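Pistside Sets Equipment Budget for Second Year of Gripper Work

Wednesday, June 2, 2021

Pistside will spend most of next year's equipment money on hand-held grippers and spare parts, and put off buying a second robot arm.

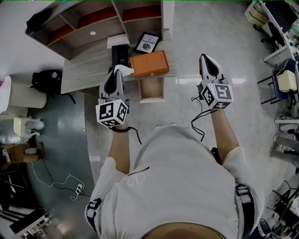 The arm should have come first, according to one reader of the draft plan, who wrote that grippers without a machine to try the results on are "half a purchase." The reader asked for the order of the two items to be switched. Pistside kept the order as it was but moved the review of the arm up to July.

The plan covers 14 pairs of grippers, to be bought in two lots. Eight pairs are to be ordered this month from Ilatum, which supplied the first units. The rest will be ordered after the July review, and the supplier for that lot has not been chosen. Molter and Jaiswal have both been asked for prices.

Hand-held grippers let a person carry out everyday jobs, such as picking things off a desk or clearing a drawer, while the movement of each hand is recorded. The recordings are then used to train robot arms. The training itself is done on rented computers and comes out of a separate budget that was settled in the spring.

Wear on small parts was the largest unplanned cost last year. Finger tips, cables and harness buckles were bought one at a time as they failed, usually with rush shipping. The new plan sets up a parts shelf instead, stocked at the start of each quarter. The first parts order comes to 152 items, most of them finger tips and short cables. Marker cubes are on the list too — a scuffed face can spoil a recording, and replacements have taken longer to arrive than the grippers themselves.

Pistside has also set a spending limit of $1,000 a month for household goods used in the recordings. Boxes, tissues, picture frames, bags and similar items are bought locally and had been charged to office supplies until now. Furniture is not covered by the limit. Desks and shelving units will be bought used where possible, and any piece with drawers has to be checked for sticking before it is paid for.

The delay on the arm drew the most comments. A second arm would allow two rooms to test at once, and the current one is booked on most working days. The purchase price is only part of the expense, however. The plan lists a mounting table, a safety fence, electrical work and a service contract, and the electrical work cannot be scheduled until the lease on the second room is signed. Leasing an arm was looked at and left open. Molter offers a lease with service included, and Jaiswal sells outright with service billed by the visit.

Two smaller items were cut. A request for new monitors was turned down, and a labeling machine for the storage boxes was moved to the following year. Extra power strips and floor cable covers were approved without changes.

Suppliers quoting on the second lot are asked to price the grippers and the spare parts separately and to state delivery times for each. Quotes that bundle the two will be sent back. Training for new operators is not part of the equipment plan and will be handled under the staff budget — the figures for that are due after the review.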